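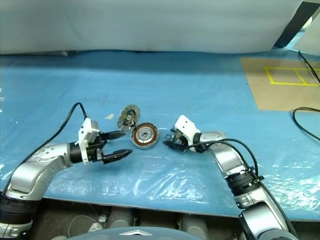

A stator with copper-brown windings, a smaller metal disc leaning on it and a thin silver ring beside them.

Search news and stories Enter a keyword Go

PRESS RELEASE
28 Aug 2025

Small motors get a second look as Hinds opens its parts bench in Rarkden

Small electric motors are everywhere, in fans, pumps, mowers and mobility scooters, and most of them are never opened. When one stops, the whole thing usually goes in the scrap bin, windings and all. Hinds, the Rarkden repair and training workshop, wants to see what happens when more of them are taken apart, cleaned, sorted and put back into use.

The new project is called Silter and it starts with a collection of 110 worn or unwanted motors, handed over by local workshops, two colleges and a good many people with full sheds. We are delighted with what has come in! There are motors smaller than a jam jar lid and others that need both arms to lift, and quite a few that we have never come across before.

Each motor is given a number, opened up and laid out on a covered table. The covering matters more than you might think: small rings and screws love to roll, and a clean sheet makes a stray washer or a crumb of old grease easy to spot. Parts from one motor stay together until they have all been checked and written down, and only then do they go off to the shelves.
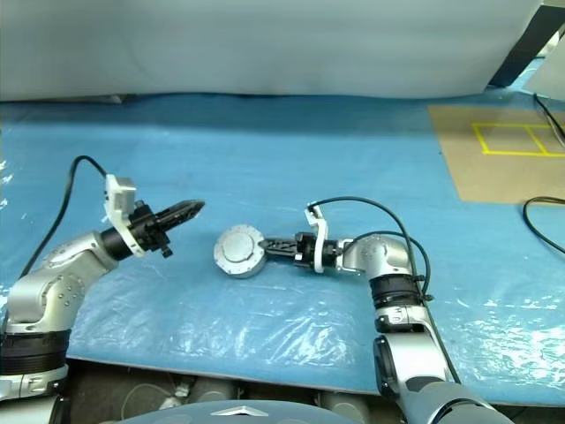 Hinds Press Office
News and Media Desk

A lot can be learned from the outside of a metal part before any tool touches it. Take a thick round one with a wide flange, bolt holes and shallow notches spaced around the rim. Are the holes still true? Is there a burr on the edge? Has the raised centre been scored? The Silter checklist has 21 questions like these, and it has been written so that someone who has never opened a motor can work through it at their own pace.

Wound parts take longer. Windings are looked over for dark patches, broken strands and loose ends, then tested before anyone decides whether they are worth keeping. Bearings are turned slowly and listened to (the best part of the job, if you ask us). Anything past saving is sorted by metal, so even the sad cases leave the building in the right box.

The project has taken over the long room at the back of the Hinds building on Plalturent Road, where the shelving has been rebuilt to take 50 labelled trays. Rotors, stators, end plates and covers each have their own bay. There is a drawer just for rings and spacers, which was meant to be a small drawer and has already been swapped for a bigger one.
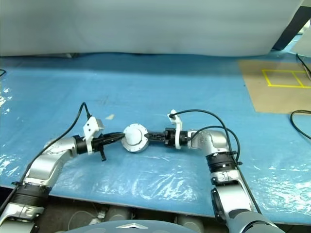 Reading time: 3 minutes

Lighter pieces get the same care as the heavy ones. A round white part with a scalloped rim and small dark holes is best looked at from the side as well as from the top, because a slight bend that hides when the piece is lying flat can show up clearly edge-on. Parts that pass are wrapped, labelled and added to the Silter list with their width, number of holes and the motor they came out of.

That list will be the most useful thing to come out of the project, we think. Odd covers and rings are often impossible to buy on their own, and a perfectly good motor can sit idle for years for want of one. Repairers in and near Rarkden will be able to look up what is on the shelves and ask for it, free of charge for the first year apart from postage.

Hinds will also run evening sessions for beginners, starting with a simple fan motor and moving on to something with more layers. There are about 30 places in the first round. Tools are provided and no experience is needed, though old clothes are a very good idea. Everyone goes home with their own checklist and the motor they worked on, if they would like to keep it.

The first full parts list is due out in December. Until then the workshop is still taking in motors, working or not, and is especially keen on flat, round types with their covers still fitted. Please leave screws in a bag taped to the casing, and write down what the motor came from if you know.

Notes to editors

Hinds is a repair and training workshop in Rarkden. Silter is its project for sorting and reusing parts from small electric motors.

Visits to the parts bench and larger copies of the photographs can be arranged through the Hinds Press Office.

ENDS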